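Galtonetti Home Forum > Laundry and Clothes Care > Plastic hangers on a drying rack: strap items and belts

quartey_lane
Original post
I have 11 teal-green plastic hangers and a gray metal rack with thin tubular rods. Shirts are fine. The problem is anything with a strap, belt or long tie. It works its way around the hanger neck and I end up with a knot. Rail width is not the issue. Is there a hanging order that prevents this, or should I switch to clips?

Skiltusum
Reply 1
Knot the belt once, loosely, before the garment goes on the hanger. Load from the far end of the rail. Hooks should all open the same way, or you can't lift one without dragging its neighbor.

b_kjaergaard
Reply 2
Disagree on the knot. A knotted belt has several layers pressed together and those layers dry last. Twill is the worst for this. Take the belt off and lay it flat over a low crossbar.

Skiltusum
Reply 3
Depends on the belt. A thin one dries overnight with one loose knot. I have done it that way for years with no smell and no creasing worth mentioning.

jetance119
Reply 4
Need to see the hanger shape and how the cloth bunches. Post what you have.

quartey_lane
Reply 5
Same afternoon, all four.
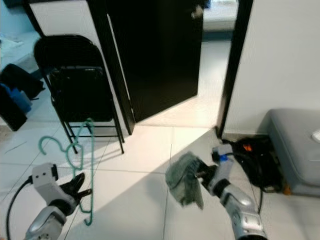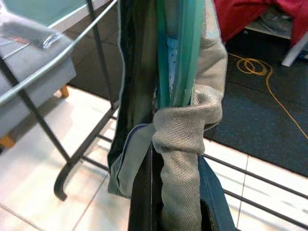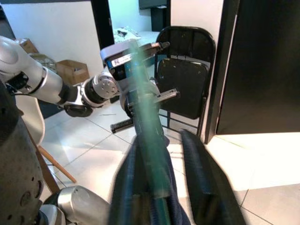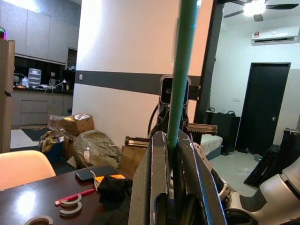
jetance119
Reply 6
Going by the first one, the hook is large and there is a rounded loop beside the neck. Straps catch in loops like that. The second has beige twill-like fabric in a thick loop with the teal plastic tucked inside it, so b_kjaergaard has a point about layers. I would unwind that before doing anything else.

Skiltusum
Reply 7
Fair. I said loose. A thick bunch is a different case.

b_kjaergaard
Reply 8
My procedure, signed so you know who to blame:
1. Belts and ties off the garment.
2. Hanger in through the bottom hem, never forced through the collar.
3. Garment on the rail, then smooth the shoulders.
4. Belts flat on the lowest bar, full length.
5. Leave a hand's width between hangers.
Brynhildur Kjærgaard

quartey_lane
Reply 9
Step 5 cuts my capacity. I would be down to six or seven garments per load.

ingvar_t
Reply 10
Then run two smaller loads. Crowding costs more time than it saves. In August I logged a full rail against a half rail in the same room, window open 20 cm. Full rail took 291 minutes until the last cuff was dry. Half rail took around half that.
Ingvar Thygesen

Skiltusum
Reply 11
One room, one month. Humidity matters more than spacing. Did you log it?

ingvar_t
Reply 12
No. Only time and window opening.

quartey_lane
Reply 13
Will try belts on the low bar first and keep the spacing as it is. Clips if that fails.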